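Ticket 718: Go board shifts on polished surface, glare next to grid
Product: Flateo 19x19 sheet board, with Etari stones and bowls
Opened by: Filipa Meireles
Handled by: Ullitz product support
Priority: Normal
Status: Closed, with one item carried over

Reported problem

The board does not keep its position. It is placed square to the long side of the surface and is later found turned by a few degrees. No one reports having moved it. The surface is black with a marble pattern and a polished finish, and the board has no feet and no backing of its own. A second complaint, entered under the same ticket, is that the grid is tiring to read from one side under the overhead lights.

The set was bought new in November. Nothing is missing from it. The customer has cleaned the underside of the board once, with a dry cloth, and reports no difference.

Condition at intake: board at a slight diagonal to the surface, no stones on the grid, white stones in the white bowl just past the lower-right edge.
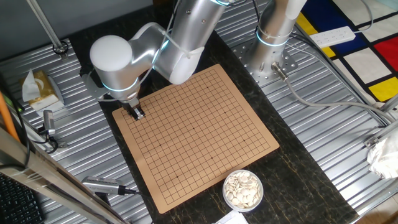

Checks performed

1. Level. Bubble level placed on the surface in both directions. Within the marks each time. Slope ruled out.

2. Underside of board. Wiped with a barely damp cloth and dried for ten minutes. Fine dust came off on the cloth. Some improvement in grip on the first try, none by the third.

3. Push test. Kitchen scale used as a force gauge, pushing level against the middle of one edge until the board moved. Bare board on the polished surface: 115 grams. A sleeve catching the edge will exceed that easily.

4. Bowl contact. A full bowl slid up against the board will turn it. The customer's habit is to pull the bowl closer as the stones run down, and the bowl rests against the board edge when that happens. Considered the likely cause of most of the rotation. The bowl should be parked with a hand's width of clearance.

5. Stones. Placing a stone straight down does not move the board. Sliding a stone along a line into position does, slightly, and it adds up over a long game.

Glare

The second complaint was checked from both long sides. The printed lines are thin but even, and the tan sheet does not reflect enough to hide them. The reflection comes from the black surface beside the board, where the finish throws back a hard white streak near the upper left. The eye goes to the streak and has to readjust to the grid. Star points are affected least and can be used to find a position again.

Suggested: turn off or diffuse the light responsible, or cover the bare surface on that side with something matte. Moving the board toward the streak would make matters worse. 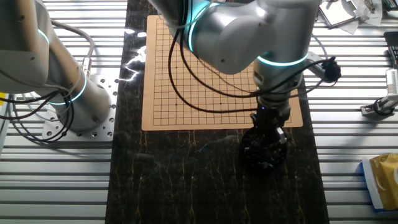

Amaral, January 24, 2023

Follow-up entry by F. Meireles. Thin non-slip shelf liner cut to size, one finger's width smaller than the board on every side, and laid underneath. Push test repeated with the same scale. The board now starts to move well above the earlier reading — the scale tipped before a clean figure could be taken, so none is entered.

The liner was left in place for 24 hours with the board on top. No mark on the polish when lifted. No curl in the sheet. An earlier attempt with 4 dots of removable putty held better at first but raised the corners enough for a stone near the edge to rock, and it was taken out.

The liner should not extend past the board. It shows against the black, and the bowls catch on it.

Bowl position was changed at the same time. Black stones in the black bowl, below the board and to the right of center, clear of the edge. The bowl is heaped, so it has to be lifted when moved. Dragging it tips stones off the top, and on this surface a dropped black stone is hard to find. 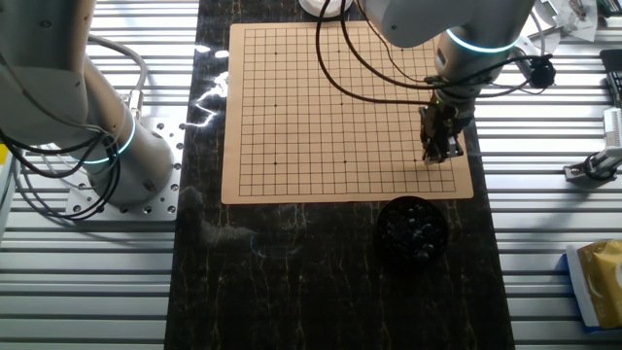 Resolution

Movement: resolved with liner and bowl clearance. Customer advised to wipe both faces of the liner whenever the board is put away and to replace it when it stops feeling tacky.

Glare: workaround accepted. A dull gray cloth is to be laid over the bare part of the surface during long games. No fault found with the print.

Carried over: customer asks if Flateo can supply the same sheet with a rubber backing. Passed to the product desk. Reply to go to F. Meireles directly, quoting ticket 718.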